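3.2 Reading the catalogue pages

I went through 1013 pages of the Tedis mail-order catalogue (what a lovely slog that was!) and coded every dress by sleeve, waist and hem. My hunch was that the nipped waist hung on far longer than the glossy magazines let on.
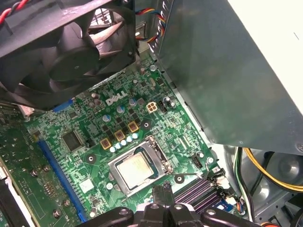

One reader of an earlier draft objected that a catalogue shows what a shop hoped to sell, and that hems at home were let down or taken up as people pleased. Fair enough – so I added the Cekham pattern envelopes, 651 of them, many with pencilled alterations in the margins.

Those pencil marks are my favourite part of the whole study, and they favour the longer hem.

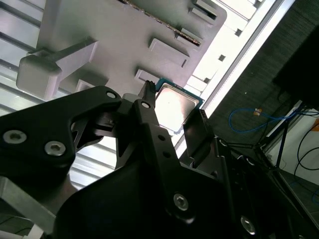
Figure 2. Gripper finger at the edge of a processor.

Colour was harder. The Economou plates have greyed with age, so I left colour out of the coding.

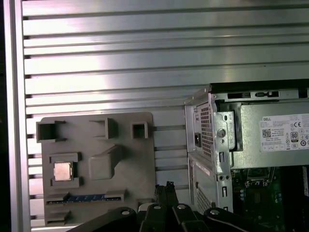 3.3 Sleeves

Of the 272 coats in the sample, the ones with dolman sleeves cluster in the May issues, which I didn't expect in a winter catalogue.

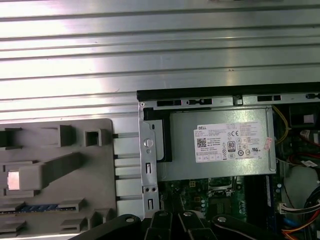 3.4 Limits of the sample

Clallis sold mostly to city customers, and I've left its pages out of the counts.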